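Home | Meetings | Minutes | Shared Kitchen | Contact

March
By Sorcha Keane

Stulunska House shared kitchen: minutes of the March meeting

I took the notes again, so you get them in my style (sorry, not sorry!). We got going at 7:10 pm, ten minutes late, with people from all four floors. Last month's minutes went through with one fix: the drain in the small sink was snaked, it was not replaced, and the bill was for snaking only.

1. Money

We have 2,795 dollars in the kitchen account after the gas bill. That's a bit better than I expected, and I was all ready to give a gloomy speech. The second floor asked if we could put some of it toward a new fridge. We talked that over for a good long while and decided to wait until the summer, when the old one usually starts making its noise. If it makes the noise, we buy. The third floor would like it written down that they wanted to buy now, so there it is.

2. The Skisurby dinner

The Skisurby folks have the kitchen and the long room for their spring dinner, and they've asked to borrow our plates. We have 177 dinner plates on the books, counting the odd ones from the old cafeteria, and they want all of them. I said yes before the meeting, which I should not have done, and I was told so. Fair enough! The meeting then said yes too, as long as everything comes back washed and stacked by size. They pay 40 dollars toward soap and towels, same as last year.

The first floor will unlock at 3 pm and show them how the dishwasher door has to be lifted a little before it will latch. Please, please don't let anyone slam it.

3. Plates, and what we keep

This was the long one. Everybody agrees the cupboards are too full and everybody has a different idea about what should go. We've got the blue-edged set, the heavy white diner ones, a stack of glass ones that slide around like ice, and the plain cream ones that came from Chantharasri when they closed their lunch counter. I love the cream ones and said so (more than once, according to the fourth floor). They have a raised rim, so your sauce stays where you put it, and they're a soft beige-ivory color that makes even my lentils look decent.

The other side of it is that they don't match anything, and if we ever want to lay a whole room the same way, we'd have to buy more of them or let them go. We had a look at how the color sits on the white tabletop, and I thought it looked warm. The second floor thought it looked like a tea stain. We voted, and the cream plates stay, with the glass ones going to the swap shelf. I was very happy about this and tried not to show it.

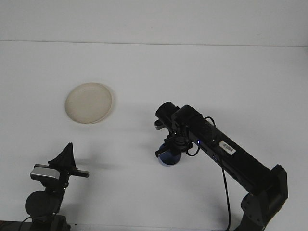 4. Shelf labels

The paper labels inside the cupboards are peeling again, and "soup bowls" has been living on the mixing bowl shelf since the winter. We'll get the Skekever label tape, the wide kind, and two people from the third floor will redo the lot in one evening. I'm bringing snacks. Large plates go at waist height from now on, so people stop lifting a whole pile over their heads. Mugs move up top.

5. Wiping down

Short and a little grumpy. Tables get wiped after every use, with the spray and a clean cloth, and the cloth goes in the bin by the door. A sponge from the sink doesn't count as a clean cloth. The white tops show everything, and nearly half the notes in the kitchen book this month were about rings and crumbs. The fourth floor offered to put up a sign, and we said okay, but a small one.

6. Anything else

Somebody's big ladle is in the drawer with the tea towels. It has a bent handle and has been there for weeks. Claim it or it goes to the swap shelf with the glass plates.

The back window is sticking. First floor to look at it.

To do before next time: me to write back to Skisurby about the plates and the soap money, third floor on labels, second floor to get two fridge prices so we're ready.

We finished at 8:45 pm and there was still cake, so most of us stayed. Next meeting same time, in the kitchen, and could someone else please bring the milk.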